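This site uses cookies to remember your settings. By continuing to read you accept this.

2022-12-06

I have been told that sorting things calms the mind. Zorica Kadrić sent me the article, which was on one of those sites where every paragraph is followed by an ad for a mattress, and it claimed that 19 minutes of "small repetitive handling" a day will do for you what a walk does. It didn't say who measured this or on whom. I read it twice looking for a source and found a link to a shop.

So naturally I spent part of the day with the play kitchen stuff out on the green cloth.

The eggs are the pretend kind, from the Hovine box I paid too much for in March. I wanted to find out if I'd feel any calmer with them in a tray. I got the bowl filled and then stood there wondering who decides these things are soothing.
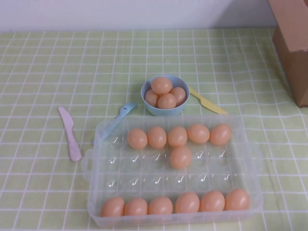 Eggs in the blue bowl, tray waiting.

The tray is my first complaint. It's clear plastic, four rows of six, and I don't know anyone with a child who wants to fill four rows of six. Two in, one on the floor, done. The seller's page said "hours of learning." I would like to meet the child. The second complaint is the color. Peach-orange is no egg I have ever bought, and if the point is to teach what is in the refrigerator then somebody should have looked in one.

I do like the bowl. I'll give them that much. It's small and plain and a plain bowl is hard to ruin.

The tablecloth I'm less sure of. Zorica says the little squares make a table look clean. To me they make it look like homework, and there are wrinkles on the right side that I smoothed with my hand twice before giving up. Ironing a tablecloth for plastic eggs is where I draw the line. The cardboard box stays on the table too until I decide what goes back in it.
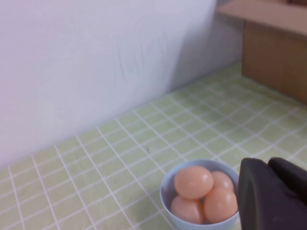
The knives are another matter. There's a yellow one and a pink one, and I can't see what either of them is meant to do to an egg that doesn't open. The fork I can almost accept. My guess is that they had a lot of knives left over at Estitville, or wherever these things get packed, and in they went.

Am I calmer? I doubt it. I was thinking about the phone bill for most of it. Zorica will say I did it wrong, that you have to do it every day for nearly 3 weeks before you feel anything, and by then of course you'd have forgotten how you felt to start with.

Must call about the bill. Soup tonight, there's still half an onion.

2 comments · 285 views

Back to top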